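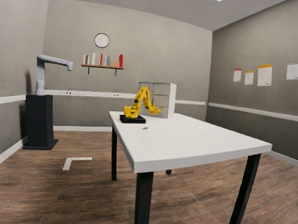 Mateja Nedeljković would like it known that she asked for the setup order in writing two years running, and that half the lost hours on any bench cell come from people teaching the drawer pull before they've squared the base. Fair enough. It's in writing now.

Laren has released its revised setup and care routine for the Esmont bench cell, the simulated version first, hardware notes to follow in March. Free to existing users. Covers one yellow arm, one table, one cabinet of drawers, and the grey arm on its pedestal next door.

What's changed

The old routine ran to 508 lines and mixed setup with repair. Nobody could find the gripper section. The new one has six steps, in the order you do them, and repair has its own sheet at the back.

Base first. Load the cell, check the arm's black base sits flat on the tabletop and square to the left end. A base that's a hair off in the model throws every drawer approach after it, and you'll blame the gripper.

Then the cabinet. Its position is now stored against the arm base, no longer against the room, so moving the table doesn't mean re-teaching the lot. Users of the Iker add-on should delete thier old cabinet file before loading the new one. Please do. Two positions in memory gives a very confused arm.

Grey arm parked or running, but say which. The step is short and gets skipped. With both arms live the shared zone has to be switched on by hand - Velimir Obradović's team is working on making it automatic, no date yet.

Gripper check: open, close, open. Watch both fingers. If one lags, stop there and go to the repair sheet, page 7.

Bottom drawer last. Lowest approach, least room for the wrist, so it's the one to tune on. Bring the fingers in slow, stop short, correct the height, then go again. Once the bottom row is right the others usually want only a height change.

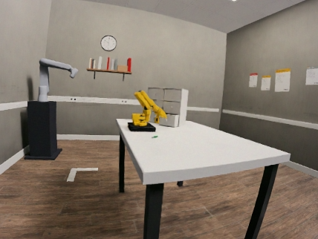

Looking after it

Save the taught points at the end of each session, under a new name. Re-run the base check after any update. Clear the contact log weekly or the simulation gets sluggish, espcially with both arms loaded.

"Most of the calls we get are a stale cabinet file," said Zorica Kos of Laren. "Delete it, reload, run the gripper check. Then ring us if it's still wrong."

Repairs

The repair sheet deals with lagging fingers, a wrist that stops early, and lost base position. Joint limits too, which were missing last time. Spahić users get the same sheet with different file names, otherwise no change.

Copies and questions: Teodora Kelmendi, Laren press desk. Phones answered until 6 pm.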